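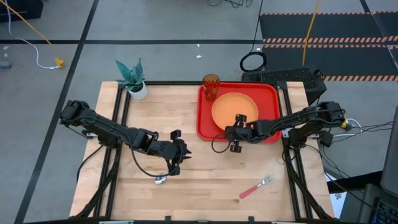 Will the people who work in the dish room lose their jobs when the arms come in?
Drerska has agreed in writing that no dish room post will be cut during the trial. Hours and pay stay as they are. The tasks will change, and those changes are what we want to study.

Call for participants: tray clearing and table setting at Drerska

Plikard is looking for 23 people who work in the staff canteens at Drerska to take part in a study of shared work with robot arms. The study starts in October and runs for 6 weeks.

The arms, which we call Inga, are being taught to lift plates, glasses and flatware off trays and to lay them out again. Staff will still scrape, load the machines and check what comes out. They will also watch over the arms, stop them when needed and put right what was dropped or missed – a new duty for everyone.

What you would do
Work your normal shift, with one hour a day at the Inga table. Keep a short diary (a few lines is enough). Sit down for two interviews, one at the start and one at the end.

Who can apply
Anyone with over 17 hours a week in a dish room or serving area. You do not need any computer skills. Night staff are welcome, and so are people who do not like the idea of the arms.

Pay
Your usual wage for all hours, plus $245 at the end of the study. If you leave early you are paid for the weeks you finished.

Your diary and interviews go to Xuelian Lü at Plikard and are not shown to supervisors. Shift changes are handled by Joanne Mottram in the Estau building, ground floor.

To apply, leave your name and shift pattern with Joanne by September 4, 2023. Forms are also at the canteen counter – please print clearly.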